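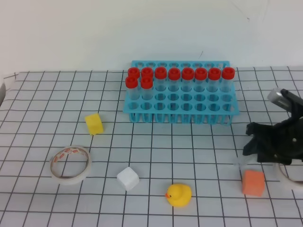
A hundred demos and the arm will pick it up by itself, according to a reader who wrote in after the last part of this guide. I doubt it. We recorded 100 on the Natis rig in May and got a policy that liked one corner of the rack and ignored the rest. What you feed in matters more than the total, so go slowly with the steps below.

Setting up

Put the rack near the back of the grid sheet, with some red-capped tubes in it and some holes left empty. Scatter a few things that have nothing to do with the task: foam cubes, a roll of tape, a rubber duck. The Flundirex manual says clutter "builds robustness". Maybe. It certainly shows up an arm that has only learned to go for the brightest thing on the table.

Recording by remote control

1. Start the gripper from the side, and vary the starting height.
2. Come down over the cap, stop, then close. Rushed closes teach rushed closes.
3. Lift straight up until the tube is clear of the rack, then move across.
4. Lower into an empty hole and open before you back away.
5. Throw out any take where you had to fumble. The software will offer to trim it for you. Say no.

Change which holes are filled every few takes. The rack has 32 holes, and if you only ever use the back rows, that is where the arm will go.

How many takes?

Brerow's sales page suggests 900. We kept 1054 in the end and I still wouldn't leave it alone with anything that spills. Test on a layout you never recorded before you believe any score.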